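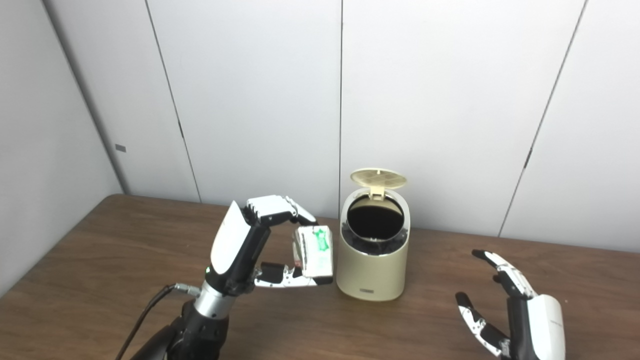
Dye notebook, May

Weld on the Lalus sock base, second attempt at an even yellow

Purpose: to find out whether the streaking in the last batch came from the mordant or from the dye bath. The same yarn, alum and weld are used in both halves of the test, with one change to the mordanting and one to the heating. The Jusine order needs a plain mid yellow with no visible change between skeins, so the present result cannot be sent.

Yarn: Lalus 4ply, superwash wool and nylon, wound into 80 g skeins for this test. Four ties per skein, figure of eight, tied loosely. The last batch had three ties done tightly, and there were pale bands at each one. I put most of the streaking down to something else as the pale patches also ran between the ties, but the ties need ruling out.

Scour: neutral wool wash, 45 minutes, hand-hot to start and brought up slowly. Water came out faintly cloudy from all skeins. Second rinse clear. The Dehghan lambswool gave far more than this when we scoured it, so do not copy the timings from that page for this base or the other way round.

Mordant: alum at 12% of dry weight of fibre, cream of tartar at 5%. Both dissolved separately in boiling water from the kettle before going into the pan. Last time the tartar went in as powder and there was a gritty layer at the bottom afterwards.

Pan A: alum mordant, skeins entered cold, raised to 85 °C over an hour, held for an hour, left to cool in the liquor overnight.

Pan B: alum mordant, skeins entered at 60 °C as in the last batch, same hold, lifted out as soon as the heat was off.

Skeins from A tagged with one knot, from B with two. The tags are white cotton and will take almost no weld, so they stay readable in the bath.

Weld: dried tops from the Flarnia sack, chopped, at equal weight to the fibre. Soaked overnight, then heated to 75 °C and kept there for an hour. Strained through muslin twice. The first straining left seed husks in the liquor, and they cling to superwash. Added chalk, a level teaspoon to the whole bath, and the colour moved at once from straw to a clear acid yellow. pH strip between 8 and 9, which is as high as I want it with wool in the bath.

Made up to volume with tap water. Our water is hard and probably supplies part of the calcium already. Worth a run with rainwater at some point, although not before the order is out.

Dye bath 1: one skein from each mordant pan, entered together at 40 °C, raised to 70 °C over 50 minutes, held for 30, turned every few minutes with the glass rod. 

Dye bath 2: one skein from each mordant pan, entered together at 70 °C, held for the same time, turned the same way. Take-up was very fast. Most of the visible colour had gone on within 7 minutes, before either skein had been turned fully.

Rinsed in water at close to bath temperature, then cooler, then a short soak with wool wash. Spun out and dried on the rail in the back room, away from the window.

Results, dry, judged by north light at 11 in the morning:

Bath 1, pan A. Even throughout. No bands at ties. Clear mid yellow, slightly to the green side.

Bath 1, pan B. Nearly even. One paler stretch on the inside of the skein, a hand's width long. Depth a shade less than A.

Bath 2, pan A. Streaked. Deep on the outer strands, lighter inside. Mottling fairly regular and might pass as a semi-solid.

Bath 2, pan B. Streaked, and worse. Pale patches with hard edges, very like the last batch.

So both steps matter, but the entry temperature of the dye bath matters more. The mordant method alone does not cure it, and a slow dye bath covers up most of a hurried mordant. Looser ties seem to have done their job in all four, and I will keep to them.

Knitted a small swatch from each, 3 mm needles, plain stocking stitch. In the swatches the mottling from bath 2, pan A breaks up into short flecks and looks quite acceptable. Pan B pools: two lighter patches have stacked above one another over several rows. Bath 1 swatches are indistinguishable from each other once knitted, including the pale stretch, which I could not find again.

Rub test, damp white cotton, twenty strokes: no transfer from bath 1. Slight yellow from bath 2, both skeins. A second rinse took it out of the A skein. The B skein has not been retested.

Light test: half of each swatch under card, pinned to the board on the south wall. Weld has held up well on the board before, but those samples were on non-superwash.

Exhaust: the liquor from bath 1 still had colour. Put in 20 g of the Dehghan lambswool, mordanted and left over from the madder work, and got a pale primrose. Good enough to overdye. A quick dip in the indigo vat gave a soft leaf green, better than the one from the full-strength yellow, which always goes too dark. Keep the exhaust next time.

Method for the order, unless anyone objects: pan A mordant, bath 1 heating, loose ties, no more than six skeins to the large pan. The order is 1,000 g, so it will need 2 dye baths at least, and they must be matched. Extract all the weld in one go, strain, stir and divide by volume, with the chalk added to the whole lot beforehand. Mordant everything together if the big boiler is free. If it has to be split, mix the skeins between the dye baths so that any difference is spread.

Weld stock: enough in the sack for the order at equal weight, with a little over. The bottom of the sack is mostly stalk and dust and will be weaker. Tip the whole sack out and mix before weighing.

To do:
Retest rub on bath 2, pan B after another rinse.
Check the thermometer against boiling water. It read 2 degrees low against the spare one during the mordant hold.
Order alum. The tub will cover the Jusine skeins and nothing after.
Label the green skein properly before it gets mixed with the woad ones.
Look at the light board at the end of next month.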